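Last updated in April

For most of the winter there was a shelf in our hall closet that I did not open the door on if I could help it. Everybody has one, I suppose. Ours had batteries (good and dead, living together), picture hooks, two bags of candles, a flashlight, the spare bulbs, birthday string, a broken umbrella that I was apparently saving for a rainy day, and a great many little paper bags from the hardware store with one screw left in each. When the power went out one evening I stood there in the dark patting things, and what I came away with was a roll of ribbon. That was the evening I decided.

Now, I have been through several organizing phases, and my friends know it and are very kind about it. There was the basket phase, which looked lovely and ate everything. Baskets are wonderful for blankets and wool. For small things they are a sort of well, and you end up tipping the whole business out on the rug to find one safety pin. Then there was the shoebox phase, when I wrote on the ends with a marker and was so pleased, until I changed what was in them and didn't change the writing. For a year and a half my sewing things lived in a box that said TAXES. I got used to it, but poor Colin never did.

Speaking of Colin Crabtree (some of you will remember him from the post about the wallpaper, and yes, he is still speaking to me), it was he who put me on to clear plastic boxes. He keeps his fishing things in them and can put his hand on any hook he owns. I had always thought of clear plastic as a bit cold, a bit like the back room of a store. But I went over to his place for coffee and he had a whole wall of them in the garage, and I stood there with my cup going cool, looking at all the colors of thread and feathers showing through, and it was the prettiest thing in the house! I told him so. I don't think his wife was thrilled.

So I ordered a few. I got mine from Hornum, the medium size with the rounded corners, and I paid a little more than I meant to. I'd looked at the Cliser ones too, which stack better, but the lids come in one color only and it's a green I can't live with. If green doesn't bother you, get those, they're perfectly good.

The first thing I did with them was nothing at all, for a week. They sat in the hall in their cardboard and I walked around them. Then one morning, early, with the radio on, I cleared off the table and brought out everything from the shelf in armfuls, and I made piles. I do think you have to make the piles before you so much as look at a box. If you start with the box you fill it with whatever is nearest, and then you have a tidy box full of nonsense. I know this from the baskets.

The piles took me until lunch. Some of them were easy, like light (bulbs, candles, matches, the flashlight) and hanging things on walls. Some were harder. Where does a doorbell button go when you don't own the doorbell? Where do you put the keys? I found 22 keys, and I could account for 7 of them. I tried the rest in every lock in the house, including the piano, and then I put them in an envelope and wrote "keys, unknown" on it, and there they'll stay until I'm gone and somebody else has to wonder.

I rang Sevim Taşdemir in the middle of all this, ostensibly to ask about her recipe for the lentil soup, and she kept me company on speakerphone while I sorted. Sevim is much stricter than I am. "Have you used it since you moved in?" she kept saying, and I'd say no, and there would be this long silence down the line until I dropped whatever it was in the bag. I'd recommend a Sevim to anybody. We got rid of the umbrella together. We did not get rid of the ribbon, and she doesn't need to know that.

By then the table was bare again and I could finally get a box up on it and have a proper think. I like to start with the box in the middle, lid off somewhere else, and look at it for a minute before anything goes in. It sounds silly, but an empty box gives you a much better idea of how much you're really allowed to keep.
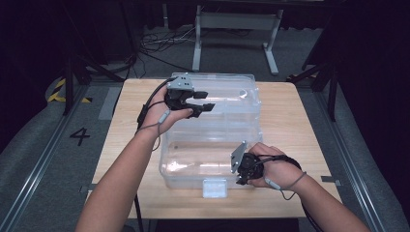 After that it's only a matter of order. Heavy things go in first and flat, so that's your hammer head, your tins, your big batteries. Then I stand the tall things along the back and let the little packets lean up against them like books. I used to lay everything down in layers and it was a mistake, as I never once looked below the top layer. Standing up, you see the edge of each thing, and with clear sides you can see them from the front too, without even lifting the box off the shelf.

I leave a gap. This was the hardest part for me to learn, and I still want to fill it every time. A hand's width at one end is plenty, and it means that when you bring home new bulbs there's somewhere for them to go, and you can get your fingers in to fish something out without the whole lot coming up with it.

As for labels, I've stopped, more or less. You can see what's in there! I made an exception for the fuses, which look like nothing in particular to me, and wrote their sizes on a bit of masking tape. Masking tape peels off again nicely when you change your mind, and I always change my mind.

One small warning about the clear kind is that they show every fingerprint and they do scratch. Wash them in warm water with a drop of dish soap and dry them with something soft. I used the rough side of the sponge on the first one, and it has had a foggy patch on it ever since, so that one has gone to the bottom of the stack with the extension cords.

The closet door stays open now when people come. I just sort of leave it ajar and wait for someone to say something. So far only Jolán Deák has, and what she said was that she'd lost a key at our house two summers ago and had I seen it. So I went and got the envelope.

Next I want to do the drawer under the oven, where the lids are, and I'd love to hear how the rest of you manage lids, whether upright or in a heap or by some method I haven't thought of yet.

113 shares
22 comments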